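Automation at Zurnwood: What Changes for Our People

Posted by Shanti Rathore, 10 February 2022

Print this page | E-mail this page

It is now seven months since the packing hall at Zurnwood began its move towards automated handling, and a number of colleagues at other firms have written to ask how the change has been received by staff. This blog is a personal one and does not set out the position of my employer. I have nevertheless tried to keep to matters which have been settled and shared with everyone on site.

The Drodness line was introduced in July. It was bought to lift and place mixed goods, a task which had been carried out by hand since the building opened. The first proposal was that robots should be programmed by an outside supplier and handed over complete. Following two rounds of talks with staff it was agreed that the people who already knew the work would show the machines how it is done. They do so with hand-held grippers, and the movements recorded are then used for training.

Fifty-five members of staff were invited to put their names forward. Those selected kept their existing grade and pay for the whole of the training period, and a written promise was given that no post would be closed while the work was in progress. That promise has been extended once and is due for review in July.

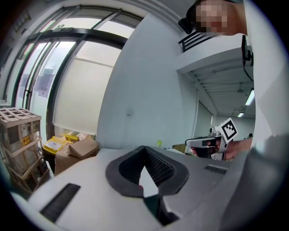 The question put to me most often concerns skill, and whether a person who has packed goods for twenty years loses something by passing that knowledge to a machine. My own view is that the answer depends on how the work is arranged. Under the present system staff do the handling themselves, with the tool in place of their fingers, and a good deal of judgement remains with them. The black finger pad is soft and ribbed, with two sloping walls which meet in a notch, and learning what such a shape will and will not hold takes patience. Several of our most experienced packers were slower than new starters in the first weeks and found this hard to accept. Training time was lengthened as a result.

There have been difficulties. The target of 900 recordings in each period was set before anyone had spent a full shift with the tools, and it proved too high. Complaints of sore wrists were raised early and properly recorded. Shifts on the grippers are now limited to two hours, after which staff return to ordinary duties. I would advise any manager planning similar work to settle this point before the equipment arrives.

Concern has also been expressed about what the recordings might be used for. Staff wished to know whether their speed could be compared with that of their neighbours, and whether such a comparison could be raised at an annual review. The agreement now states that it may not. The wording took longer to settle than any other part of the document, and I am still not satisfied with the clause on how long recordings are kept.

The Hurska site will begin the same work later in the year. Staff there have asked to visit us before any decision is made on hours, and this has been granted.

Comments (7) | Shares (55)

Recent posts
Shift patterns at Hurska: a reply to readers
Notes from the Ye workshop on fair scheduling
Retraining and pay: two questions to ask first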